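We use cookies to remember your reading position. Accept | Manage settings

Part 3: Setting up the dresser scene in the simulator

By now you should have Natus installed and the arm model loading without red text in the console. If you don't, go back to Part 2, because everything from here on assumes it. I built all of this on the spare desk in my garage, on a pretty tired desktop, so if it runs for me it'll probably run for you (just maybe close your browser first!).

The scene is called Dambrauskienė. I named it after the street a furniture catalog came from, and I've been misspelling it in folder names ever since, so watch the last letter when you type paths. The loader does not forgive a plain e.

3.1 Load the furniture

1. Open the scene file and wait for the loading bar to finish. The textures come in last, so the dresser may look flat for a few seconds.

2. Check that the physics are paused. The pause button is the one next to the clock, and it should stay lit. I like to do all my placing while paused and then let everything settle in one go.

3. Drop in the props from the Dirkine pack, lamp first, small stuff after. The shade and the base are separate parts in that pack, so you'll see two entries in the object list for one lamp. Don't merge them.

4. Put the tablet on the dresser with the gray tray, flat, screen up. Anywhere near the middle is fine for now.

5. Switch to the front camera and look the whole thing over before you go on. You want the dresser top in full view, the gripper at the top of the view and the lamp base over at the right end.
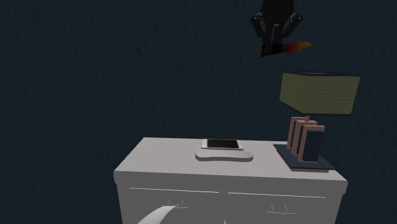

3.2 Check the view from the side

The front camera is great for left and right and pretty hopeless for depth. I spent a whole June evening convinced my gripper was over the tablet when it was way off toward the wall. So add a second camera, and do it before you touch any motion settings.

1. In the camera panel, click Add and choose Wide. Leave the lens value alone.

2. Drag the camera out until the dresser and the dark pedestal are both in view, with a bit of wooden floor between them. If you can't see any floor, you're in too close.

3. Set the shadow quality to Medium. High looks lovely – and it cut my frame rate to a crawl.

4. Look along the length of the furniture top and find the pink uprights at the far end. I use those as my depth marker. Compare where the black gripper is with where they are, and you'll know right away how far back it's sitting.

5. Find the white arm and make sure you can read the FRANKA EMIKA band near the wrist. It's a handy way to tell that the textures loaded properly, and it gives you something to focus on when you're zooming.

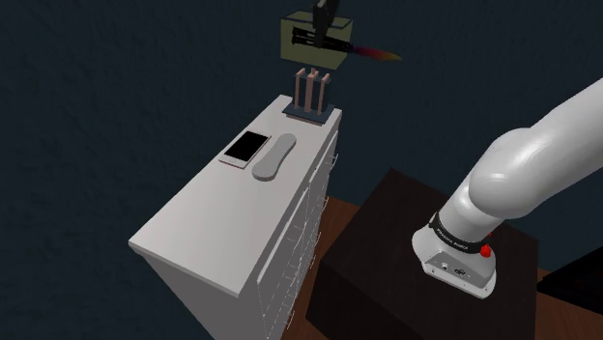
3.3 Set the step limit and save

1. Open the run settings and type 3000 into the step limit box. That's long enough for a slow reach and a return, and short enough that a bad run won't eat your lunch break.

2. Set the autosave interval to 200 steps. I used to leave autosave off and I've lost over 3 good setups that way, so now it's the first thing I check.

3. Save the scene under a new name. Keep the original untouched so you have something to go back to.

4. Unpause, let it run for a moment, then pause again and look through both cameras. If a prop has wandered, undo, nudge it up a hair and try again.

CAUTION: If you've got a real arm hooked up through the Herkley bridge, unplug the bridge cable before you unpause. The bridge doesn't care whether you meant to send commands or not. Keep your hands and your coffee out of reach of the arm any time that cable is in, and know where your stop button is.

Note: If a part jumps when you unpause, two collision shapes are probably overlapping. Turn on the collision overlay (it's under View, and it's ugly) and pull them apart by a tiny amount.

Note: Camera positions are saved with the scene, but the zoom isn't. I keep meaning to fix that. For now I write my zoom values on a sticky note, and you may want to do the same.

When both views look right, leave the scene open and head to Part 4, where we'll get the gripper opening and closing from the keyboard.

Contact | Copyright, all rights reserved | Back to top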